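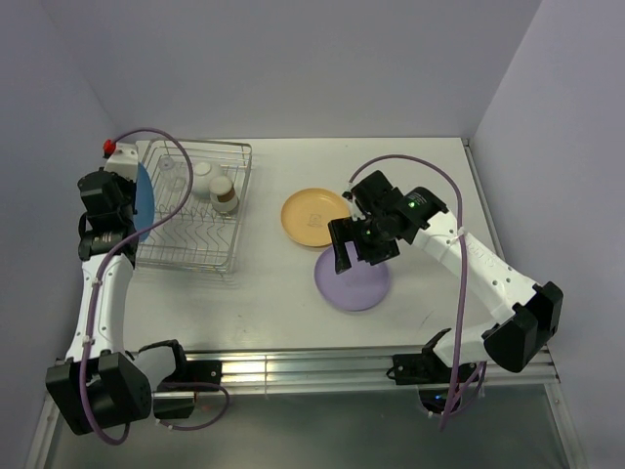

*White tabletop with an aluminum rail along the front*

## Are paid book giveaways worth it for a small memoir?

**Tsegereda Adugna**

My uncle's memoir of his years as a ship's radio officer comes out in November through Vulach, a tiny press. They want us to pay half of a giveaway on Purkico, 100 print copies, and say it "builds buzz." Builds it where? Has anyone seen sales from one of these?

**Bianka Szűcs**

I ran one for a local history title. 615 people entered, 19 copies went out, and I got two reviews, one of them from someone who plainly hadn't read it. Postage hurt more than the fee. Ask Vulach for sales figures from their last giveaway, and if they send you entry numbers, ask again.

**Odoi**

depends on the book. ours got more than 1,000 entries. no idea if any of them bought it

**Skellthorpe**

Try radio clubs first. A free talk on a Friday night sold more of mine than any listing did.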